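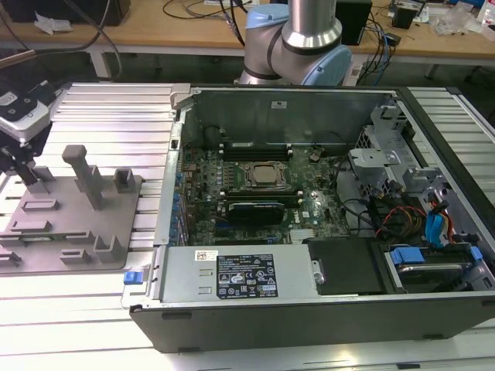

Our robot had what the incident form calls an "uncommanded release" on Monday and I have been asked by several of you to stop hinting and tell the story. Fine. Thread.

Background for the new followers: I work at a small shop in Clostton that teaches robot arms to take old desktop computers apart. And sometimes to put them back together, which is harder and pays worse.

The job in question is memory. Arm goes to the tower, grips a memory stick by its two top corners, pulls it straight up, carries it over to a fixture plate, sets it in a slot. Then it does the whole thing backward. Repeat until the customer is convinced or we run out of customer.

The customer is a refurbisher out in Botunlow. They want to know if the arm can do this all night with no human in the room. Our answer, up until Monday, was a confident yes in a nice font.

So we were running unattended cycles. "Unattended" meaning I was at my desk twenty feet away eating a burrito bowl with my back to it.

Cycle 1554. I remember the number because I had just posted the number in the team chat with a little flexed-arm emoji. Please learn from me.

The arm picks the stick. The arm lifts the stick. Partway to the fixture, over an open computer, the gripper opens.

No alarm. No fault light. It simply let go, like a cat that has decided it's done being held.

The stick went into the case. Not into a slot, obviously. It went down among the cables by the drive cage, where I am told it is technically "inside the computer" and therefore a partial success. (I was told this by someone who doesn't fill out the form.)

Here's the part that bothers me. The arm had no idea. It carried its handful of air over to the fixture, lowered it with enormous care, pressed down, and logged the placement as complete.

Then it went back to the fixture, picked up the same nothing, and installed it in the motherboard. Logged that too. Then it did this 16 more times before I turned around.

16! Each one gentle. Each one on target. If you only read the log it was our best stretch of the day.

A few people have asked if the computer was powered on. No. It's never powered on. It isn't even plugged in. The only thing in danger was the memory stick and my sense of professional worth.

But think about it as a safety problem for a second, and I did, because the form has a box for it. A gripper that opens when it wasn't told to is a gripper that can drop anything. We have a quote out for a version of this cell that lifts power supplies. Those have corners.

First suspect was the gripper. It's a Drosex, it's had a long life, and everybody was very ready to blame it. We put it on the bench and commanded it open and closed 275 times. Perfect. Smug, even.

Second suspect was my code. I'd like it on record that I suggested this myself, at a time when I was fairly sure it wasn't my code.

It was not my code. It was a little bit my code. We'll get there.

The cause of the drop was the cable. The gripper gets its power and its signal through one cable that runs down the arm, and there's a clip near the wrist that's supposed to leave it enough slack to turn. Someone had moved the clip up a couple of inches to tidy things. It looked great. I complimented it.

With the clip up there, the cable went tight every time the wrist rolled over toward the fixture. After enough rolls the connector started backing out. At 1554 it lost contact for a blink, the gripper rebooted, and the first thing a Drosex does when it wakes up is open all the way, to find out where its fingers are.

Then it reconnected and reported itself as healthy. And it was! It was healthy and holding nothing.

We found it by wiggling. I want the young engineers here to know that. We had two laptops, a scope and a very long spreadsheet, and what found the bug was a person wiggling a connector and saying "huh."

Now my part. The code asked the gripper "did you close?" and the gripper said yes. It never asked "did you close on something?" The gripper will happily tell you how far apart its fingers are. I'd read that page of the manual. I was going to add the check later. You can see "TODO" next to it with a date from November.

The check took me under an hour. I've spent longer picking the emoji.

What's changed: clip is back where it was, with a paint mark on the arm so we notice if it wanders. Connector has a lock on it. Finger gap gets checked after every pick, again during the carry, and again right before placing. Any reboot mid-move stops the arm and turns on the ugly light.

What's also changed: opening on startup is now switched off. It wakes up and holds still until something tells it otherwise. This was a setting. It was a setting the whole time.

We told the customer on Tuesday. I expected a bad call. They asked if the stick was okay (it tests fine), and then asked if we could send them the log of it installing nothing, because they wanted to show it to their night shift.

Someone in the replies wants to know if this is the same arm from the Garcia demo. Yes. It's the arm that waved at the wrong person. It has range.

Restarted the count from zero this morning. No, I'm not posting the number. Stop asking for the number.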